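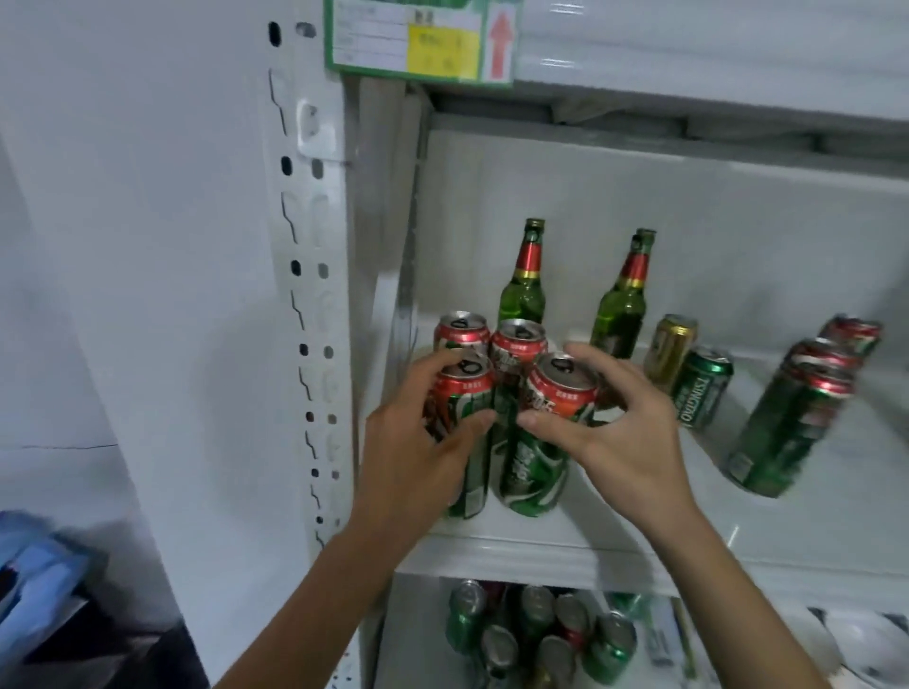 On nous a écrit, à propos de l'édition précédente, que la consigne « garder les deux mains dans le champ » ralentissait l'opérateur au point de fausser le geste, et qu'il vaudrait mieux tolérer de brèves sorties. La consigne est maintenue pour les gestes bimanuels. Elle est assouplie pour les déplacements à vide (voir étape 8).

4.3 Démonstration manuelle : regroupement de canettes en rayon

La présente section décrit l'enregistrement d'une démonstration à mains nues destinée au contrôleur Sterari. La démonstration par télécommande fait l'objet de la section 4.4. Les deux modes peuvent alimenter un même jeu, à condition que le champ « mode » soit renseigné pour chaque séquence.

La tâche de référence consiste à former un bloc de quatre canettes, en deux rangées de deux, sur une tablette intermédiaire. Des bouteilles peuvent se trouver en arrière-plan et d'autres canettes sur la même tablette, droites ou inclinées. Ces objets font partie du rayon et ne sont pas retirés avant l'enregistrement.

Conditions préalables
– Module Onyeka chargé, voyant fixe.
– Caméra de tête étalonnée selon 3.2.
– Au moins 9 Go libres sur le support local.
– Avant-bras dégagés : ni manche flottante, ni bracelet, ni montre.

ATTENTION – Inspecter les récipients en verre avant de commencer. Toute bouteille fêlée ou instable doit être remplacée. Ne pas tenter de rattraper une bouteille qui tombe.

Procédure

1. Se placer face à la travée, la tablette de travail entre la taille et la poitrine.

2. Incliner la tête jusqu'à ce que la lèvre avant de la tablette traverse le tiers inférieur de l'aperçu. Un montant latéral visible sert de repère fixe pour le recalage ; le conserver dans le champ si possible.

3. Ouvrir une session dans Sterari et choisir Tâche > Regroupement > Deux mains. Saisir le code de la travée.

4. Présenter les deux mains ouvertes, paumes vers la caméra, jusqu'au signal sonore. Le suivi des doigts est alors initialisé.

5. Lancer l'enregistrement à la pédale. Attendre 600 ms avant le premier mouvement.

6. Amener les canettes une à une, par le corps et non par l'opercule. Poser chaque canette avant de saisir la suivante.

7. Encadrer le groupe, une main de chaque côté, puis resserrer jusqu'au contact entre les quatre corps. La pression doit rester symétrique. Si une canette bascule, la redresser sans interrompre la séquence et signaler l'incident à l'étape 10.

8. Retirer les mains vers le bas de l'image. Une sortie de champ est admise uniquement lorsque les deux mains sont vides.

9. Arrêter l'enregistrement à la pédale.

10. Attribuer une étiquette : Conforme, Corrigé ou Rejeté. L'étiquette Corrigé désigne une séquence valide comportant une reprise visible ; elle est utile à l'apprentissage et ne doit pas être remplacée par Rejeté.

Remarque 1. Les étiquettes de prix entrent souvent dans le champ. Leur lisibilité n'est pas exigée. Le filtre de texte de Kelley les masque à l'export si l'option est active.

Remarque 2. Lorsque les canettes portent le même décor, l'association entre deux images successives peut permuter deux objets. Sterari affiche alors un liseré orange sur la piste concernée. Corriger dans l'éditeur de pistes, en prenant la main comme référence : l'objet saisi ne change pas d'identité tant que le contact dure.

Remarque 3. Une main placée devant un opercule n'interrompt pas la piste. Au-delà de 53 images consécutives sans opercule ni corps visible, la piste est scindée. Les segments se rejoignent avec la commande Fusionner.

Volume à prévoir

Pour une travée simple, presque 200 séquences conformes ou corrigées suffisent au premier entraînement. Varier l'ordre de saisie et la position initiale des canettes ; ne pas varier la disposition finale à l'intérieur d'un même jeu. Sur le banc de Flovthorpe, les jeux mélangeant deux dispositions finales ont produit des blocs décalés d'une demi-canette, défaut que l'ajout de séquences n'a pas corrigé.

ATTENTION – Ne pas rejouer une démonstration sur le bras tant que la force de serrage n'a pas été limitée (5.1). La démonstration à mains nues ne contient aucune mesure d'effort. Le contrôleur applique par défaut la valeur du dernier profil utilisé, qui peut correspondre à un objet plus rigide.

En cas d'échec de l'étape 4, vérifier d'abord l'éclairage de la travée. Une tablette blanche fortement éclairée provoque une sous-exposition des mains : verrouiller l'exposition sur l'avant-bras, puis reprendre à l'étape 3.

Rubrique : Guides d'installation / Sterari / Apprentissage par démonstration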